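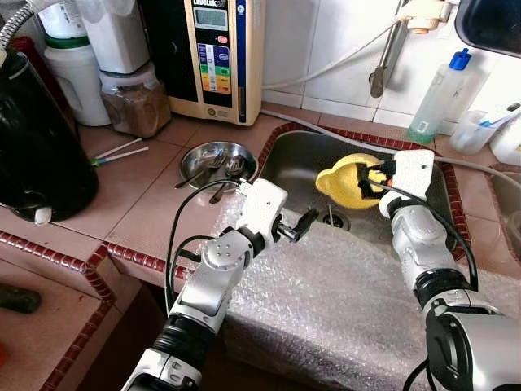
Two arms at the sink, yellow scoop in the right gripper.

Robot software engineer, manipulation planning (full time, Zirthorpe)

Limus writes the software that lets two robot arms share a household job. We don't build arms or grippers. Our code decides which hand goes where, when the other should wait, and what to do if a spoon has slid away since the last look. We are looking for someone who gets a kick out of that last part!

You would be joining a team of 8 and working mostly on Komitz, our motion planner for paired arms. It keeps two sets of joints out of each other's way, and it currently replans every 700 milliseconds, and we'd love that to be a lot quicker. You would also spend time in Ung, the replay tool we use to step through a run with every camera and joint reading lined up. It holds 3,443 kitchen runs so far, and 1,929 of them still need their grasp labels checked, so better tooling there would make all of us very happy.

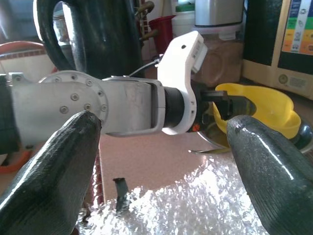 Perception at close range is the other half of the job. The wrist cameras see what the head camera can't, but they bring their own puzzles: the fingers cover part of every view, the other arm can stretch right across the worktop, and crinkled bubble wrap throws back bright white patches that a depth estimate may happily take for something solid. You'd help us decide which view to trust at each moment – and how to tell the planner when we trust none of them.

What we'd like you to bring:
Solid C++ or Python, and a willingness to read the other one
Some experience with motion planning, control or 3D vision (a good student project counts)
Patience with logs
Clear writing, as we review each other's design notes every week

A doctorate is welcome but not needed. Neither is a background in kitchens.
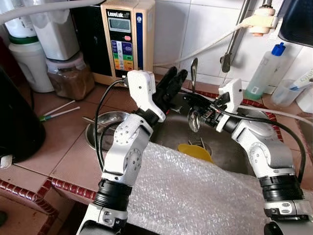
Glass held sideways over the basin, right arm.

The post is based at our Zirthorpe workshop, with two days a week from home if you like. Hours are flexible outside the 10 am stand-up. We hope to have someone start in July, though we can wait for the right person.

To apply, send a CV and a page on a bug you enjoyed chasing to the Limus jobs inbox by the end of Sunday. Code samples are optional – small and readable is fine.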